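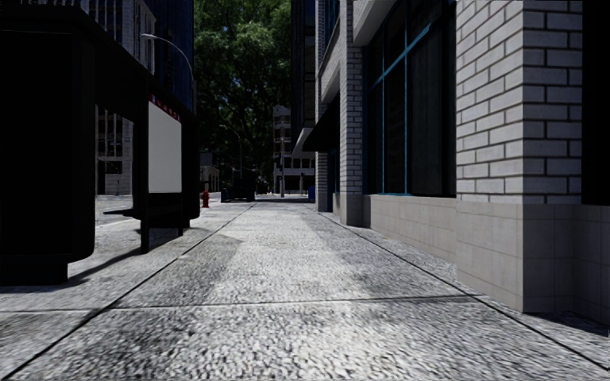

# Walking a Block That Doesn't Exist

Thursday, just past 7 a.m. Sadia Malik has coffee in one hand and a restart script in the other. Overnight batch is done. 1175 runs down the same stretch of sidewalk, bus shelter on the left, pale brick on the right. She scrolls. Green, green, green, then a clump of red.

"Shadow again," she says.

Fekton builds the walking software for sidewalk delivery robots. Not the robots. Just the part that decides where the wheels go next, and how fast, and when to give up and ask for help. The planner is called Murnerel. The simulator it practices in is called Starnon, and most of the team's week gets spent inside it.

## The shadow problem

A broad band of shade falls over the left side of the walkway. To a person it's nothing. To last spring's perception model it was a drop-off. The robot would creep up to the dark part, stop, back up, try again. 41 times in one run, a team record.

The fix took most of August. Haris Butt, who owns perception, stopped letting the camera have the final say on ground height. Now the depth estimate gets a vote, and so does the robot's own wheel odometry. If the ground has been flat for the last few yards and depth says it's still flat, a dark patch on its own can't trigger a stop.

Mostly works. The red clump this morning is a case where depth drops out under the shelter roof and the camera gets its old power back. Haris already has a ticket open. He has had it open for a while.

## Seams, curbs, hydrants

Then there's the joints. Long dark lines running diagonal across the concrete, and a thin dark curb line further left. Same color, nearly the same width at a distance. One is safe to roll over and one is the boundary.

Murnerel used to treat both as walls. The path it drew looked like a drunk crossing a parking lot. So Sadia added a cost instead of a ban - crossing a seam is cheap, crossing a curb is very expensive, and anything the model isn't sure of lands in between. The planner re-solves the whole path every time a line gets reclassified. Fast enough now. It wasnt in July.

The small stuff further on gets handled late on purpose. Hydrant, signal pole, mailbox. At that range they're a few pixels each and the labels flicker. Murnerel holds them as "something thin, maybe" and commits when it gets closer.

## The glass

Nobody at Fekton likes the dark windows. Starnon can render them but real storefront glass does worse things to a depth sensor then any simulator has managed so far. The team's test partner, Kwon, sends logs back from real streets and the glass cases get rebuilt by hand, 2 a week if things are quiet.

"I'd trade all the trees for one honest window," Haris says.

By 9 the red clump has a label, a branch and an owner. Sadia queues the next batch, 1882 runs, same block, sun moved over a little. Goes to find more coffee.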